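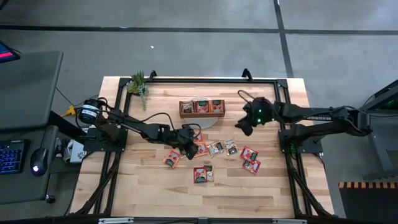 A butcher-block table on a concrete floor.

Parish Administrator (part-time), St. Brendan's Church, Pudcombe

Posted in October by Pallavi Dubey
3 min read

St. Brendan's is looking for a parish administrator for 20 hours a week. Paloma Lyons, who has held the job through two rectors and one boiler, is leaving us for her grandchildren, and we have run out of arguments against them.

The office opens at 9 a.m. The phone starts a little before that. Most callers want to know what time the Christmas service is, including in June. A few are newly bereaved, or frightened, or want to talk about a baptism for a child they weren't sure they'd have, and you will need to hear the difference in the first sentence or two.

What you'd be doing

– Putting together the Sunday bulletin, which goes to print at noon whether or not the choir has settled on an anthem
– Keeping the calendar for the church and the parish hall, where the Scouts and the quilters both believe they have the big room
– Looking after the baptism, wedding and burial registers in ink, with legible handwriting
– Sending the weekly email to 131 households, several of whom will reply to point out the typo
– Ordering candles, toner and coffee. Please don't switch the coffee. We tried that.

What we'd like

You should be comfortable with spreadsheets and with people who are not. Some office experience is a must, church experience is a plus. You don't have to be Episcopalian, or anything else, though you should be able to spend a working day among people who are without sighing. Discretion matters more than typing speed – you will hear things in this office, and they stay there.

The job involves one evening meeting a month. Harish Gautam chairs it and has been known to finish on time. Parking is free and there is a desk by the window, plus up to 100 back issues of the parish magazine that you are welcome to file, or lose.

Pay depends on experience and will be discussed at interview. Vacation is paid, and you get the week after Easter off, as does anyone here with sense.

To apply, send a resume and a one-page letter to Deepak Singhal at the parish office, or push it through the red door on Solanki Street. We'll ask for two references, one of whom should have worked with you on a bad day. Interviews will be with Deepak and our rector, Csaba Kerekes, and last an hour.

Last updated: October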